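We use cookies to keep this site running and to remember your settings. By continuing to browse you agree to our use of cookies.

Plitent Pikside review: a cheap phone I keep reaching for
Last updated: June

I have had the Plitent Pikside in my pocket for long enough now that my own, much more expensive phone has started to gather dust in a drawer, and I did not expect to be writing that sentence when the box arrived. It costs 400, it comes in a soft gray or a green that I liked far more than my family did, and it is one of those phones that gets the everyday things right and then lets you down in a couple of spots where you can see where the money was saved.

Let me start with the battery, because that is what most of you write to me about. I charge it before bed and it gets me through the whole next day and well into the following morning, and that is with maps, a lot of music and far too many video calls with my friend Zdislava Procházka, who bought the same phone a week after me and has been comparing notes ever since (hers is the gray one, naturally). The charger in the box is slow, though. If you forget to plug in overnight you will be drinking your coffee next to the outlet.
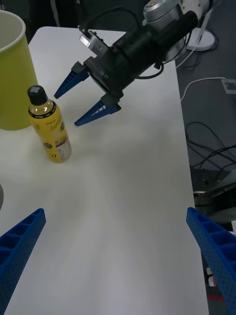

White tabletop, blue grippers and plenty of black cable.

The screen is bright enough for a walk at noon, and the colors are pleasant once you turn off the "vivid" setting, which makes everybody look sunburned. Scrolling is smooth most of the time - I did notice a stutter when I had the camera and the map open together. Calls are loud and clear, and the fingerprint reader on the side only fails me when I've been washing dishes.

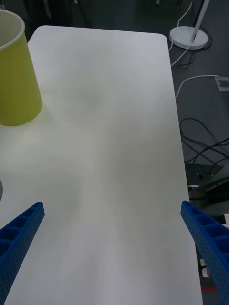
The camera is where I went back and forth the most. Outdoors in good light I'd happily print what it takes, and my Saturday pictures from the market at Štefanec came out lovely. Indoors it gets fussy. It wants to brighten everything, and pale things on pale backgrounds give it trouble, so something as plain as a yellow-green paper cup on a white table is a fair test for any budget phone: you want the thin white rim to stay separate from what's behind it, and the soft shadow at the base to stay soft. The Pikside tends to wash that sort of thing out unless you tap and drag the brightness down yourself.

Norbert Kuruc asked me whether he should get this or the Jiner, and I told him the Jiner if he mostly takes pictures and the Pikside if he mostly forgets his charger. He bought the Pikside. I'd buy it again too, in the green, with a faster charger in the same order.

Enjoyed this review? Sign up for our newsletter and get the next one in your inbox.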